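Kuvstead Bench Notes
Gallery: Looking after the Drallamden hand grippers

The Drallamden is a two-finger gripper with a person on the other end of it. The Kuvstead set is a pair, left and right, and it needs the same upkeep as any gripper bolted to an arm, plus a little more for being carried around by people with opinions. The upkeep goes like this: joints, fingers, pads, camera, cable, then a handling check on small annoying objects. Allow 40 minutes for the pair. The manual allows less, but the manual has never dropped a pivot screw on a carpet.

Wipe everything down first. A dry cloth is fine for the plates. Keep solvent away from the pads unless you enjoy ordering pads.

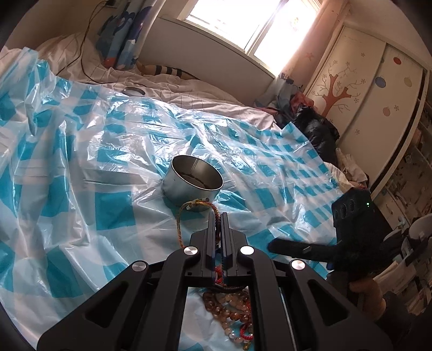
Page last changed: Jul 1, 2018

Jewelry sorting on a bed, with a braided cord, a tin and a heap of beaded bracelets. The round silver caps on the linkage are where to look for wear. Take hold of one finger and try to rock it sideways. A healthy joint hardly moves. A tired one clicks, and it will go on clicking until you give in and tighten it. Go a quarter turn at a time and work the handle between turns, or you'll end up with a gripper that closes beautifully and stays closed.

The other gripper of the pair is over at the right with its camera module on top and the small green light glowing. Check the mount before you check the light. A camera that has slipped a hair on its bracket still shows green, with every appearance of pride.

Cord is the best test we have for finger alignment. Close the fingers on a single strand and pull gently. If it slides out at the tips but holds farther down, the fingers are toed out and want resetting. Loosen both sides, close the fingers on the 2 mm shim, tighten both sides, take the shim out. Then put the shim back in the lid of the case, where it lives. We are on our third shim.

The counter on the left gripper stood at 2,450 closes at the May service, and the joints were still on their original screws. The right had fewer closes and looser joints. We blame the operators, who are also us.

Parts come from the Brirnport store. Order screws by the bag. The single ones arrive in a box large enough for a toaster.

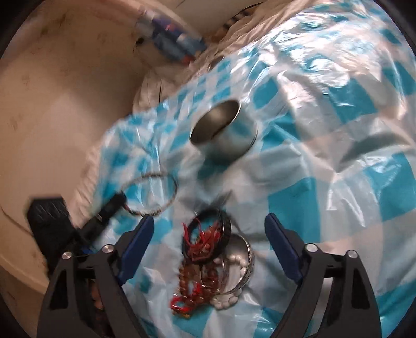

Ines Varholm

Black beads, white beads, a metal bangle and a strand of reddish-brown seed beads with a red tassel, all between the fingers. A pile like this is a fair quiz for the blue pads on their inner faces. Look for a shiny stripe down the middle, which means glazing, and for a corner starting to lift, which means beads will find their way under it. Glazed pads can be scuffed with fine paper a couple of times before they have to go. Lifted ones go right away. Peel them from the tip, scrape off the old glue, and leave the new pad clamped overnight.

Loose threads and tassels deserve respect. Anything that fine will try to wrap itself around a joint, so open the fingers all the way and look down into the cut-outs after every session with string. Tweezers, good light, patience. Compressed air just moves the thread somewhere you can't see it.

Follow the cable along its whole length with your fingertips and feel for flat spots. Wiggle the connector last. If the picture drops out while you do it, write that on the tag and hang the gripper on the repair hook. Please don't put it back in the case with a hopeful expression.

Pads closed so far on the current set: 260 on the left. The right is blank in the log again.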